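2024년 1월 12일

집에 들어오자마자 손목에 파스부터 붙였다. 오늘도 하루 종일 조종기를 쥐고 있었다. 저녁은 편의점 김밥 한 줄로 때웠고, 이걸 쓰고 나면 바로 누울 생각이다.

Jusudum에 나간 지도 꽤 됐는데 아직도 내가 하는 일이 무슨 일인지 엄마한테 제대로 설명을 못 하겠다. 로봇을 가르친다고 하면 다들 대단한 줄 안다. 실상은 내가 양손으로 조종기를 움직이고, 로봇 팔이 그걸 따라 하고, 그게 전부 기록된다. 그걸 수십 번씩, 수백 번씩 되풀이한다. 가르친다는 말이 맞는지 모르겠다. 나는 한 번도 뭘 설명한 적이 없고 저쪽도 뭘 물어본 적이 없다.

이번 달 목표가 369회라고 한다. 숫자는 Josiane Vasseur 팀장이 정했는데, 왜 하필 그 숫자인지 물어봤더니 Gerudico 쪽 계약서에 그렇게 적혀 있단다. 그럼 Gerudico는 왜 그 숫자냐고 다시 물었더니 웃기만 했다. 나는 그 웃음이 마음에 안 든다. 시연이 그만큼 있으면 된다는 근거가 어디 있긴 한 건가. 12월에도 이만하면 충분하다고 했었다. 그래놓고 해가 바뀌니까 과제 정의가 조금 달라졌다면서 처음부터 다시 모으고 있다. 그때 모은 건 어디 서버에 들어가 있을 텐데, 다시 열어본 사람이 있는지 궁금하다.

오전에는 기록 23개를 남겼다. 그중 6개는 Paweena가 검수하면서 빼버렸다. 이유 칸에 "동작 중간에 망설임"이라고 적혀 있었다. 망설임이라니. 나는 그립이 미끄러질 것 같아서 잠깐 멈췄다가 각도를 고쳐 잡은 거였다. 사람이 직접 손으로 해도 그 정도는 멈춘다. 그게 나쁜 데이터면, 실제 집에 들어가서 뭐가 살짝 틀어져 있을 때 로봇은 누구한테 멈추는 법을 배우나. 점심 먹으면서 Paweena한테 그대로 말했더니 자기도 반쯤은 동의하는데 기준표가 그렇게 되어 있다고 했다. 기준표는 Duangjai Wattanapong이 만들었고 그 사람은 오늘 출근도 안 했다. 결국 따질 데가 없다.

손으로 직접 팔을 잡고 끌어서 가르치는 방식도 지난주에 해봤다. Yaowalak은 그게 더 낫다고 한다. 힘이 바로 느껴지니까 닿는 순간을 안다는 것이다. 그건 나도 인정한다. 조종기로는 접촉이 안 느껴진다. 화면을 보고 '닿았겠지' 하는 거다. 그런데 직접 끌면 팔이 생각보다 무겁고, 내 손이 카메라에 자꾸 들어가고, 여섯 번쯤 하면 어깨가 나간다. 뭐가 더 낫다는 건지 사람마다 말이 다르다. 다들 자기가 덜 힘든 쪽을 낫다고 하는 것 같다. 나까지 포함해서.

손목 카메라 영상이라는 것도 문제다. 회의 때마다 이 시점이 제일 정보가 많다고들 하는데, 막상 조종하는 입장에서는 제일 답답한 화면이다. 내가 보고 싶은 건 늘 아래쪽으로 밀려나 있고, 대신 봉이며 나사며 기계 쪽 부품이 한가운데를 차지한다. 배경이 대리석이면 더하다. 무늬가 많아서 눈이 자꾸 그리로 간다. 모델은 무늬에 안 속는다고 Csenge가 그러는데, 그 말은 나중에 결과를 보고 나서 믿기로 했다.
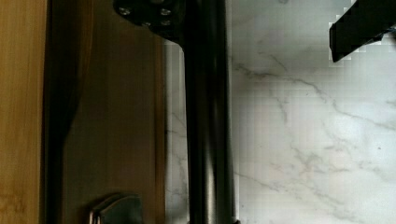
원격 조종으로 시연을 많이 모으면 로봇이 결국 혼자서도 그 일을 하게 되나?

조건이 시연할 때와 비슷하면 어느 정도는 하고, 물건 위치나 조명이 달라지면 성공률이 떨어질 수 있다. 그래서 횟수만 늘리는 것보다 조건을 여러 가지로 바꿔가며 모으는 편이 대체로 도움이 된다.

입사하고 받은 안내 문서에 있던 문답인데 오늘 다시 꺼내 읽고 그대로 옮겨 적었다. 첫 주에는 그냥 넘겼던 부분이다. 이렇게 써놓고 정작 우리는 횟수부터 세고 있다. 조건을 바꾸자고 하면 일정이 밀린다고 한다. 조건을 바꾸려면 물건도 옮기고 조명도 다시 잡고 보정도 다시 해야 하니까 하루에 나오는 개수가 뚝 떨어진다. 개수가 떨어지면 보고서 그래프가 안 예쁘다. 그러니 같은 자리에서 같은 동작을 계속 한다. 내가 로봇인지 저게 로봇인지, 오후 세 시쯤 되면 좀 헷갈린다.

오후에는 Csenge Szénási가 새로 학습시킨 걸 돌려봤다. 여섯 번 시도해서 두 번 됐다. 같이 보던 사람들이 박수를 쳤다. 나도 분위기상 치긴 쳤는데 속으로는 두 번이 왜 박수인지 모르겠더라. 성공한 두 번도 내가 늘 시작하던 그 위치에서 시작한 것들이었다. 나머지는 처음부터 몇 센티미터 옆에서 시작했고, 팔이 허공에서 천천히 닫혔다. 아무것도 없는 데를 아주 자신 있게 잡았다. 웃긴 건 그 손동작이 내 버릇이랑 똑같았다는 거다. 나는 잡기 직전에 손목을 살짝 안쪽으로 트는데, 그걸 그대로 한다. 일을 배운 건지 내 버릇을 배운 건지. Csenge는 그게 좋은 신호라고 했다. 모방이 잘 되고 있다는 증거라고. 그럴 수도 있다. 그 버릇은 내 의자가 너무 낮아서 생긴 거라고 말해주려다 말았다.

의자 얘기가 나온 김에, 높이 조절되는 걸로 바꿔달라고 한 지 한 달이 넘었다. 로봇 팔 받침대는 이틀 만에 새로 왔다.

퇴근 전에 Thepsuriya에서 손님이 왔다. 이름은 못 들었다. 팀장이 나를 가리키면서 "우리 시연 전문가"라고 소개했다. 그 손님이 나한테 이 일이 언제쯤 필요 없어질 것 같냐고 물었다. 악의는 없어 보였다. 나는 잘 모르겠다고 했다. 진짜로 모른다. 작년 초에 Romia에 다니는 선배는 가을이면 사람 시연은 끝난다고 장담했는데, 지금 그 회사도 조종할 사람을 뽑고 있다. 공고를 봤다. 시급이 우리보다 조금 높다. 지원할 마음은 없는데 창은 아직 안 닫았다.

그렇다고 이 일이 다 헛일이라고 생각하는 건 아니다. 좋았던 순간도 있긴 있었다. 지난주에 문 여는 동작을 하는데 딱 한 번, 팔이 내 팔처럼 움직인 적이 있다. 지연도 안 느껴지고 힘을 얼마나 줘야 하는지도 그냥 알겠고. 몇 초 안 됐다. 그 기록은 저장 오류로 날아갔다. Yaowalak이 로그를 뒤져줬는데 못 찾았다. 미안하다고 하길래 괜찮다고 했지만 사실 아직도 좀 아깝다. 내가 한 것 중에 제일 나은 거였는데 학습에는 한 줄도 안 들어간 셈이다.

내일 할 것 적어둔다. 그리퍼 영점 다시 잡기. 장갑 새 걸로 바꾸기. Paweena한테 빠진 6개 영상 원본 달라고 하기. 다시 보고 정말 망설인 건지 내 눈으로 확인해야겠다. 만약 내가 맞으면 Duangjai한테 메일을 쓸 거다. 길게는 안 쓰고, 멈춤과 수정은 따로 표시해서 남겨두자고만. 지우는 건 나중에도 할 수 있지만 지운 건 다시 못 쓴다. 받아들여질 것 같지는 않다. 기준표 고치면 이미 검수한 것까지 전부 다시 봐야 하고, 그걸 다시 볼 사람은 Paweena다. 그 생각을 하니 메일 쓰기가 좀 미안해진다. 점심때 먼저 물어봐야겠다.

아까 설거지하다가 컵을 집는데 나도 모르게 손목을 안쪽으로 틀고 있었다. 집 싱크대는 높이가 맞는데도 그런다.

파스 냄새 때문에 창문을 열었더니 너무 춥다. 닫고 잔다.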